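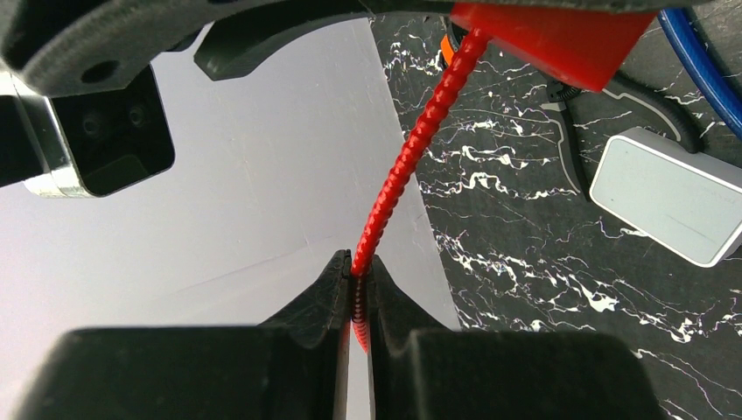 La jornada de puertas abiertas del taller de Valente vuelve en julio y, como el año pasado acabé contestando lo mismo por correo una y otra vez, esta vez lo dejo todo escrito en un solo sitio. Soy quien prepara las demostraciones con los brazos robóticos, así que de eso puedo hablar largo y tendido (de aparcar en el polígono, un poco menos, pero también lo intento). Si lo que os trae es ver trabajar a las máquinas de cerca, la mesa que más me gusta enseñar es la de cables: dos dedos negros, acabados en cuña, pinzando un cable rojo con relieve, como de cuerda trenzada. A mí me sigue pareciendo precioso, ¡qué le voy a hacer!

Buscar en las preguntas… Buscar
Última actualización: julio
Tiempo de lectura: 4 minutos

¿Hay que apuntarse?

Sí, por favor. Tenemos 48 plazas por turno y cuando se llenan, se llenan. El formulario está en la web de Rodivent, que es quien organiza la jornada con nosotros. Si os llega un correo de confirmación con un número, traedlo en el móvil, no hace falta imprimir nada.

¿Cuánto cuesta?

Nada, la entrada es gratuita. El año pasado nos preguntaron si el café también. También.

¿Cuánto dura la visita?

Calculad una mañana tranquila. Abrimos a las diez y el último grupo entra a las doce y media. El recorrido guiado pasa por 6 puestos, y después podéis volver al que más os haya gustado y quedaros mirando el rato que queráis. Yo suelo encontrarme a gente plantada delante de la mesa de cables cuando ya estamos recogiendo, y me encanta.

¿Qué se ve exactamente en la demostración de cables?

Un brazo con pinza manipulando cables: cogerlos, llevarlos, colocarlos. Dicho así suena a poca cosa, ya lo sé. Pero una caja se queda quieta y con la forma que tenía, mientras que un cable se dobla, se gira sobre sí mismo y se escurre si aprietas poco. Lo explico en directo con un trozo de cable en la mano para que lo probéis primero vosotros con dos dedos y los ojos cerrados. Después miráis al robot con otro respeto.

¿Puedo manejar yo el brazo?

En el puesto de Brolcombe, sí. Es una mesa aparte, con un brazo pequeño que va despacito y un mando muy sencillo. En las demás mesas lo llevamos nosotros. Hay cola, os aviso, y la hacemos por orden de llegada aunque vengáis con el colegio.

¿Es seguro para los niños?

Sí, con las normas de siempre: detrás de la línea del suelo, manos fuera de la mesa y ningún menor sin un adulto. Recomiendo la visita a partir de ocho años, más que nada por la parte de explicación, que a los más pequeños se les hace larga (me lo han dicho ellos mismos, bostezando).

¿Y si el robot falla delante de todo el mundo?

Pues falla, y lo comentamos. Preparando esta edición hice 941 intentos de agarre con distintos cables y salieron bien 899, de modo que algún fallo os puede tocar. Casi prefiero que lo veáis, porque las mejores preguntas suelen llegar justo después. El año pasado se nos cayó un cable tres veces seguidas y un señor aplaudió a la cuarta como si fuera un gol.

¿Se pueden hacer fotos y vídeos?

Fotos, todas las que queráis. Vídeos también, salvo en el puesto de Leltanon, donde hay material de un proyecto que todavía está a medias. Lo veréis señalizado. El flash, mejor apagado cerca de las mesas.

¿Hace falta saber algo de robótica?

¡Para nada! Vienen familias, estudiantes de FP, gente jubilada que trabajó con cuadros eléctricos toda la vida y me corrige el vocabulario. Si sabéis mucho, decídmelo al llegar y os cuento los detalles aburridos, que son mis favoritos.

¿Dónde aparco?

Detrás de la nave hay sitio, aunque se llena pronto. En la calle de enfrente suele quedar hueco. Hay un acceso sin escalones por el portón lateral; llamad al timbre y bajo yo.

¿Puedo preguntar algo que no esté en la lista?

Claro, escribidme desde el formulario. Contesto por las tardes, y si la pregunta es buena la añado a la página.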